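Tower shuts off under load – reopened again
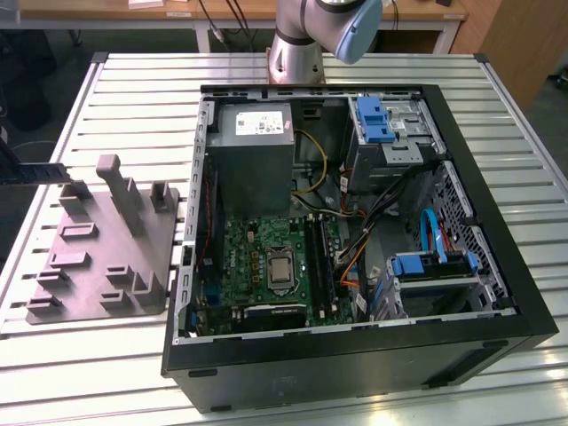

Category: Hardware / Power and cooling

Third time on this one. Niilo closed it in March as "bad power supply," and I didn't buy it then. The side panel is off and the cooler is off the processor, so let's look before anyone orders parts.

The Nustden quote says a new supply fixes it for 200. Based on what? It ran 6 hours idle without a hiccup, then quit 2 minutes into a render. Sounds like heat to me – or a bad seat on the cooler.

To do: clean the heat spreader, fresh paste, refit the cooler, same render. Leave the expansion card and the drives alone. Change two things at once and we learn nothing, which is how we got here.

Status: open. Please don't mark it solved because it boots.
– Yoon-hee Yang

Comments

Onni Kiiskinen: Mine did this. It was the supply. Sorry.

Nazareno Valentini: Did anyone check the fan header? I'd want a reading before blaming paste.

Eskola Help Desk | Contact | Back to top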